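Home | Products | News | Support | Contact

Fokisix Opens Orders for Rukik, a Hand-Held Gripper Kit for Teaching Robots Everyday Tasks

31 July 2018 – Fokisix today opened orders for Rukik, a hand-held gripper kit that lets people record the jobs they would like a robot to learn, simply by picking up the tool and doing them. The first kits leave our Fivholm workshop in August.

Rukik is a two-finger gripper with a camera built in. You hold it by the grip, squeeze to close the jaws, and go about the task: opening a door, moving a cup, putting a toy back on a shelf. The camera looks out over the jaws and records what the fingers are doing the whole time. Back at a desk, the Hemmin software turns those recordings into hand paths and jaw openings that a robot arm can be trained on.

We have wanted to make this for a long time! Anyone who has tried to steer a robot arm through a simple chore by remote control knows how slow it gets. With a tool in your own hand you move at something close to your normal pace, you feel it when a finger touches the edge of something, and you can carry the whole setup into the next room without unbolting anything.

"The first time I used one of the early grippers, I opened and closed the same cupboard until my arm got tired, and then I wanted to go and find more cupboards," said Kulap Nuchit, product lead for Rukik. "People pick it up and start trying it on everything in reach. We had to learn to set aside the first few minutes of every session just for that."
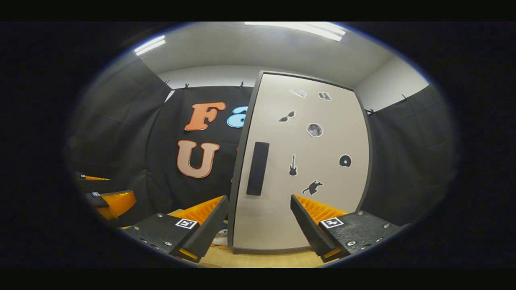 The fingers went through more changes than any other part. They are soft, ribbed pads in bright orange that bend a little around whatever they close on, so a handle or the edge of a box doesn't have to be lined up perfectly. Each pad is mounted on a flat black plate, and the pads can be changed at the bench with an ordinary screwdriver. Orange also happens to stand out well against most furniture, and Hemmin has an easier time finding the fingers in dim corners for that reason.

Each jaw carries a small printed black-and-white marker on top. Hemmin reads the pair to work out how far apart the jaws are, so there is no sensor cable running down to the fingers and nothing to plug in between recordings. The wide lens takes in both jaws with plenty of the room around them – floor, walls and ceiling lights included – and that extra view helps the software keep track of where the tool is as you walk.

Rukik can be used one-handed or as a pair. Two-handed work is where our testers had the most fun, and it is also where we got the most complaints early on, mainly about recordings drifting out of step with each other. Hemmin now lines up the left and right recordings from a short tap of the two grippers at the start of a take. It is a small fix and we are very happy with it.

Some things are still on our list. Very shiny surfaces can throw off the tracking, and Hemmin will flag those takes for you to check by hand. The grip was shaped for medium and large hands, and a smaller one is being drawn up now. We would love to hear from anyone who wants to try it before it is final.

A single gripper weighs 480 grams. The ready-to-use Rukik pair, with two grippers, spare pads, a charging dock and a carrying case, is priced at $3,672. A version with a second set of pads and a longer-life battery for each gripper is $3,828. Both include Hemmin, with updates. The first batch is 186 pairs, and orders will be filled in the order they come in.

Schools and small labs that would like to try a pair before ordering can ask for a two-week loan. Please tell us which tasks you have in mind and whether you already have an arm to train, as we set up the Hemmin export to match before the case goes out.

The printed guide that comes in the case covers charging, swapping pads, marker care and a first recording from start to finish. Kulap Nuchit and the Rukik team will answer questions from reviewers and buyers through August.

Last updated: 31 July 2018

Contact Fokisix | Press | Copyright Fokisix, all rights reserved | Back to top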